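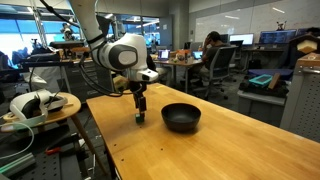

Vortrag "Der Tisch, an dem gearbeitet wird"
Notizen zum Mitsprechen, Offene Werkstatt Gronow, 10. Juli

Erst ankommen lassen. Wasser steht hinten, Fenster bleiben offen, solange draußen keiner mäht. Kurz sagen, dass ich Zwischenfragen mag und dass man mich ruhig bremsen darf, ich komme bei Tischen leicht ins Erzählen.

Einstieg
Ich möchte mit Ihnen über etwas sprechen, das in fast jeder Werkstatt steht und über das man erst nachdenkt, wenn es wackelt: die Arbeitsplatte. Bei uns hat das im März angefangen, als wir den großen Raum umgeräumt haben und plötzlich alle Tische nebeneinander standen, die alten, die geschenkten, die vom Sperrmüll. Da sieht man erst, wie verschieden die sind! Ich habe an dem Nachmittag viel weniger geräumt als geguckt, das gebe ich zu.

Zur hellen Platte
Holz, aus Streifen zusammengefügt, gelbbraun. Ich mag das sehr. Man sieht die Fugen, man sieht, wo das Licht sich spiegelt, und kleine Sachen findet man darauf gut wieder. Ein grüner Würfel auf hellem Holz, den verliert man nicht aus den Augen. Auf unserer alten dunklen Werkbank habe ich schon Schrauben gesucht, die direkt vor meiner Hand lagen.
(Hier gern fragen, wer zu Hause an einer dunklen Platte arbeitet. Meistens lachen ein paar.)

Zu den Löchern
In der Platte sind kleine dunkle Löcher. Danach wird bestimmt gefragt. Meine Haltung: lassen. Eine Arbeitsplatte darf Löcher haben, sie ist ja kein Esstisch. Wer sie unbedingt schließen will, nimmt Holzkitt im passenden Ton, drückt ihn etwas höher als die Fläche ein und schleift nach dem Trocknen bei. Und bitte vorher überlegen, ob man an derselben Stelle noch einmal etwas festschrauben möchte. Ich habe mich da selbst schon geärgert.

Zur Schale
Mein Lieblingsthema, deshalb Uhr im Blick behalten, höchstens 5 Minuten! Eine Schale gehört für mich auf jeden Arbeitstisch. Rund, weiter Rand, nach unten schmaler, damit man mit den Fingern gut hineinkommt und sich in den Ecken nichts sammelt, weil es eben keine Ecken gibt. Die mattschwarze finde ich besonders angenehm, sie hebt sich vom Holz ab und man greift ohne Suchen hin. Meine Regel, die ich seit Jahren predige und an die ich mich meistens halte: Die Schale wird am Abend leer gemacht. Steht sie am Morgen leer da, fängt man ganz anders an. In Bekwood, wo ich den Vortrag schon einmal halten durfte, kam der Einwand, dass man dann nur den Inhalt in die nächste Schublade kippt. Stimmt leider manchmal.

Zum Beistelltisch
Ein kleiner runder Tisch mit schrägem Bein neben dem großen, den unterschätzt man. Darauf kommt alles, was man gleich wieder braucht, was aber auf der Platte stören würde. Bei dem weißen Headset ist der kleine Tisch praktisch schon voll, und das finde ich gerade gut so. Ein Ding, ein Platz. Auf einer größeren Ablage lägen bald noch drei Zollstöcke und ein Butterbrot.
Kabel kurz ansprechen: im Bogen liegen lassen, nicht scharf knicken, und vor allem nicht dort, wo jemand mit dem Fuß hindurchgeht.

Zu dem, was dahinter steht
Dunkler Schubladenschrank, am Boden, dicht beim Arbeitsplatz. Die Schubladen sollte man beschriften, auch wenn man allein arbeitet. Bei uns im Projekt Wenimari haben wir ganze 3 Anläufe gebraucht, bis die Beschriftung länger als einen Monat gestimmt hat. Große helle Behälter gern unter die Werkbank schieben, dann bleibt der Weg frei. Und ein Werkzeug mit rotem Griff ist mir lieber als eins mit schwarzem, auf einer dunklen gelochten Fläche sieht man den Griff sofort.

Falls nach Maßen gefragt wird
Meine eigene Platte zu Hause liegt auf 905 Millimetern, geplant waren 900, der Rest sind die Filzgleiter. Für mich passt das im Stehen wunderbar, für kleinere Leute ist es zu hoch. Ellbogen anwinkeln lassen und ausprobieren, die Klötze zum Unterlegen liegen in der Kiste mit der Aufschrift Somance.

Zum Schluss
Alle bitten, ihren eigenen Tisch heute Abend einmal ganz frei zu räumen und mit der Hand darüberzufahren. Kitt und Schleifpapier liegen vorne zum Anfassen. Stühle bitte wieder an die Wand.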